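Last tidied up: June 25, 2018

# tomstead-washday-words

Hello! This is my collection of household laundry words and sayings, the sort your nan used and you half remember. It began as a list on the back of an envelope and now it's a CSV file with 1,408 rows, so I thought it had better have a README.

I grew up in Tomstead, where you "peg out" but never "hang out", and where a badly folded sheet was a "pudding". Then I moved to Furmont and people looked at me blankly. That was really the start of it. I wrote to my cousin Liliana Pellegrini, she wrote to everyone she knew (she knows a lot of people), and the envelope filled up very fast.

## What's in the file

One row per word or phrase, per person who gave it to me. So if three people told me "mizzle-dry" you get three rows, and I haven't merged them, as they hardly ever agree on what it means. The columns are:

- `word` – spelled the way the person spelled it, or my best guess if they said it out loud
- `meaning` – in their own words where I could manage it
- `place` – where they learned it, not where they live now
- `heard_from` – mother, neighbour, launderette and so on
- `decade` – very patchy, sorry
- `notes` – me rambling
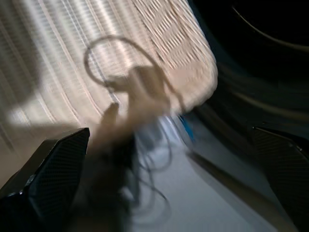
The `place` column has 49 different values in it, and I know perfectly well that a couple of those are the same village spelled two ways. Fillard and Old Fillard are NOT the same, though! I merged them once and got a very stiff letter from Brunello Bellini, who was born in one and went to school in the other. They're back apart now and they're staying that way.

Anything marked `?` in `meaning` is a word somebody remembered without knowing what it was for. I love these. "Tawpin" is my favourite, and if you know what a tawpin is, please, please write to me.

## How I collected them

Mostly by asking. I put a card up in the Furmont library, I pestered people at bus stops, and Stella Rashidi read out a short list on her radio programme and asked listeners to ring in with their own. That one morning brought in more words about mangles than I'd had in the whole year before it. If the file looks mangle-heavy to you, blame the radio.

I didn't take anything from printed dictionaries. There are good ones, and I do look things up in them afterwards out of nosiness, but every row here came from a real person telling me a real word.

## Things to watch out for

It isn't a fair sample of anything. Most of my people are over sixty, a great many of them are related to each other, and nearly all of them like talking. Please don't draw a map from it and say the north does this and the south does that (someone did, and it was a very pretty map, but still).

Some words are a bit rude. I've left them in with `rude` in the notes so you can filter them out for the children.

The spelling of Italian family words is my own fault. Natalina Ruggiero has been through the first 1,000 rows and put them right, and she's promised to do the rest in September when her garden calms down.

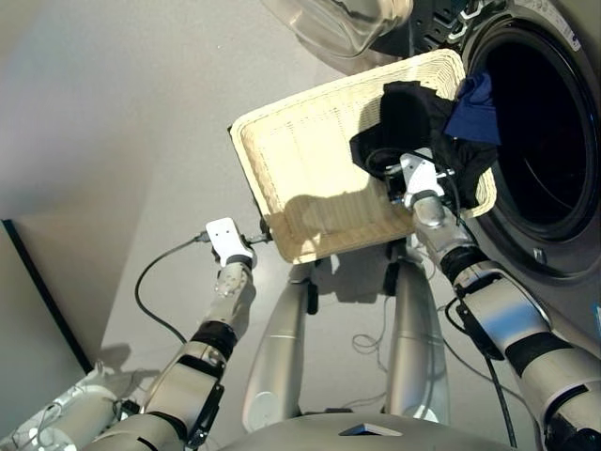
There are 6 rows with no `word` at all. They're gestures: a particular flap of a tea towel that meant rain was coming, that kind of thing. I couldn't think where else to put them, so the description is in `meaning` and you'll have to forgive the gap. If your script falls over on empty cells, it'll be those.

## Opening it

It's a plain UTF-8 file with commas, and quotes round anything that has a comma inside it. If the accents come out as rubbish, your spreadsheet program has guessed wrong, so use the import option and pick UTF-8 yourself. Leonardo Fiore has written a little search page for it too, called Tawfik, which lives in the `tawfik/` folder. Open `index.html` and type. It searches the notes as well, so you'll get more of me than you bargained for.

## Adding your own

Yes please! Open an issue or send me a row, with the place you learned the word and who from. "My aunt, the one with the twin tub" is plenty.

Use the words however you like. If you print any, I'd be glad of a copy.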